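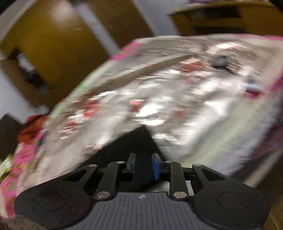 A floral quilt on a bed, with its edge hanging over the side.

What Is a Quilt, and Why Does It Keep You Warm?

By Lucrezia Sanna
July 7, 2026

Print this page | E-mail this page

Lots of people sleep under a quilt without ever thinking about what is inside it. From the outside it looks like one thick piece of cloth. If you pinch the edge between your finger and thumb, you can feel that there is more to it than that.

A quilt is like a sandwich. It has three layers. The top layer is the one everybody sees, and it is usually the fancy one. It might have flowers on it, or stripes, or stars, or hundreds of small pieces of cloth sewn together. The bottom layer is called the backing. It is often plain. Between the two is a fluffy layer called batting. Batting can be made of cotton, wool, or polyester.

The word "quilting" means sewing all three layers together. The stitches go through the top, through the batting, and out the back. Without them, the batting would slide down to one end and bunch up in a lump. You may have seen this happen in an old pillow.

How it keeps you warm

A quilt does not make heat. You do. Your body is warm all the time, and it gives off heat into the air around it. On a cold night in December, that heat drifts away into the room and you feel chilly.

The batting in a quilt is full of tiny pockets of air. Air that is trapped and can't move around is very good at slowing heat down. So the heat from your body stays under the quilt with you for longer.

You can check this for yourself. When you first get into bed in a cold room, the sheets feel cold. Wait a few minutes and they feel warm. The quilt didn't warm them up. Your body did, and the quilt held on to the warmth.

This is also why a puffy quilt is often warmer than a flat one. More puff means more trapped air. The puffiness of batting is called its loft.

Where the flowers come from

There are a few ways to put flowers on a quilt.

The first way is to print them. The cloth is printed at a factory, with the pattern repeating over and over. If you look at printed cloth for long enough, you can often find the place where the pattern starts again.

The second way is called appliqué (say "ap-li-KAY"). The quilter cuts out petals and leaves from different cloth and sews them on top.

The third way is piecing. Small shapes are sewn edge to edge until they make a picture. One pattern, called Grandmother's Flower Garden, is made from six-sided shapes. There is a yellow or other bright one in the middle, and a ring of six more around it for petals. My aunt Ornella made one with 2000 pieces in it, and she still has a bag of leftover shapes.

Why the edge hangs over

A quilt is normally made wider than the mattress. The extra part that hangs down the side is called the drop. It helps stop cold air from getting in when you roll over, and it hides the side of the mattress. It also hides whatever you have pushed under the bed.

To find the drop, measure from the top edge of the mattress down to the bottom edge of the quilt. On my bed it is 15 inches. If the drop is the same on both sides, your quilt is on straight.

How to make a bed with a quilt

1. Take everything off the bed, including pillows, books, and pets.
2. Pull the bottom sheet flat.
3. Pull up the top sheet if you have one.
4. Hold the quilt by two corners at the foot of the bed and walk it up toward the pillow end.
5. Go to one side and look at the drop. Then look at the other side. Tug until they match.
6. Smooth the top with your flat hand, starting in the middle and working out.
7. Put the pillows back.

A big quilt is easier with two people, one on each side.

Looking after a quilt

Always read the label before washing. Some quilts can go in a washing machine on gentle, and some old ones should only be washed by hand. A wet quilt is very heavy, so ask a grown-up to help lift it. Dry it all the way through before you fold it up, or it can start to smell.

If you put a quilt away for the summer, take it out now and then and fold it a different way. Cloth that stays folded on the same line for years gets weak there. The oldest quilt in my family is 110 years old and it has a worn line right across the middle, where it was folded the same way every time.

Words to know

Backing - the bottom layer of a quilt
Batting - the fluffy layer in the middle
Binding - the strip of cloth sewn around the outside edge
Drop - the part that hangs down the side of the bed
Loft - how puffy the batting is

Print this page | E-mail this page

Comments (3)

Dario Marino
My daughter measured the drop on every bed in the house after reading this. Mine was very crooked.

Sidra Bugti
Could you do one on blankets next? My class wants to know how knitting holds together. There are 30 of them and they all have questions.

Evaristo Carbone
We always called the middle part wadding when I was growing up. Same stuff, I think.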